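Subject: Re: Simulation before purchase – handling cell budget request

The gripper view from the simulated cell, with the red test cube, is below for reference.

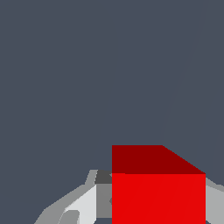 1. Background

Members of this list will recall that the handling cell was deferred from the last planning round pending a review of the gripper options. The message that prompted the review is quoted here for those who joined the list afterward.

> From: Géza Barta
> To: cell-planning list
> Subject: Simulation before purchase
>
> Colleagues,
>
> The Bireck and Drernell quotations are both in hand. Before we commit funds to either, I would ask that the simulation work be continued through February. The team is using plain cubes and a gripper model only. I understand this looks modest next to a demonstration at a supplier's site, but it lets us compare finger lengths and camera mounts without ordering parts.
>
> I would also like to know what we would be paying for in the Drernell service contract. The wording on replacement fingers is unclear.
>
> G. Barta

2. Position on the simulation

The planning office supports Mr. Barta's request. The camera position remains the open question. With the camera this close to the gripper, a block takes up a good part of the view and hides some of the gripper behind it. The integrator should be asked to price a second, fixed camera as a separate line, so that it can be accepted or declined on its own.

The simulated surfaces are plain and evenly colored. Results should therefore not be used to set a cycle time for the Funwood packing line, where cartons are printed and the lighting varies by shift.

3. Budget lines

The request should be resubmitted with the following lines:

Arm and controller – per quotation, valid for 30 days from issue
Gripper, with 5 spare finger sets
Fixed camera and mount – optional
Simulation licenses – one year, renewable
Operator training – 30 hours
Acceptance trial – 1,000 picks, at the supplier's cost

Installation and guarding will be charged to the Medve building account and should not appear in this request. Freight is to be shown separately.

4. Service contract

Drernell has been asked to state in writing whether replacement fingers are covered as wear parts. Until a reply is received, the two quotations should not be compared on total cost. Bireck lists fingers as a consumable, and that figure can be entered as it stands.

Comments on the budget lines should be sent to this list – not to individual members – before the revised request is filed.

Equipment Planning Office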